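Pultulora Hand-Held Gripper Pair – Planning and Ordering Information
Product code 2537

Supplied by Bitness, Ivmont
Page revised 19/02/2019

Overview

The Pultulora pair consists of two hand-held grippers, one for each hand, with soft fingers and a pistol-style handle. It is intended for teams recording manual tasks before they commit to a fixed arm. The pair is ordered as a single item. Single grippers are sold only as replacements and carry the code 1105.

What to budget for

The grippers are normally the smaller part of the first year's spending. Buyers should allow for the following at the planning stage:

Spare fingers. The fingers are a wearing part. One spare set per gripper is the minimum order with a new pair.
Printed markers. Marker plates are included, but a scratched or creased plate must be replaced.
Storage. Recordings fill disks quickly – ask for the storage sheet before fixing a figure.
Operator time. Allow 2 half-days of practice per operator before any recording is counted as usable.
Calibration. One visit is included in the purchase price. Further visits are charged at the day rate.

Space and furniture

No safety fence or floor fixing is needed. An ordinary table in an office room will do for most small-object work, provided the operator can stand at it and move both arms freely. Light objects such as a sheet of paper or a cut flower stem need a clear area of tabletop on all sides. Cables should be kept out of the standing area.
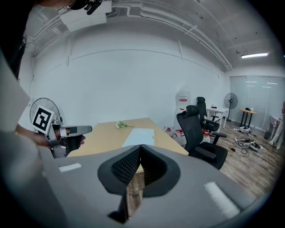 Govindasamy asked whether a second pair should be bought at the outset, as one pair had left people waiting for their turn and the quantity discount would not be offered again later in the year.

The discount applies to orders of 3 pairs or more and may be spread over twelve months from the first order, so there is no need to take all units together. We suggest starting with one pair and reviewing use after the first month. Where two operators work on the same day, a second pair usually costs less than the hours lost.

Lead time and delivery

Pairs are built to order. Orders confirmed before the end of October are invoiced in the same calendar year, including where delivery falls after it. Spare fingers and marker plates are held in stock at Ivmont and sent separately.

Warranty

Housing, handle and trigger: 2 years.
Fingers: not covered, except for faults found on delivery.
Marker plates: not covered.

Returns are accepted only in the original case. Quote the product code and the serial number on all correspondence.

Quotations

Written quotations are valid for thirty days. State the number of pairs, the number of spare finger sets and the delivery address – carriage is priced separately.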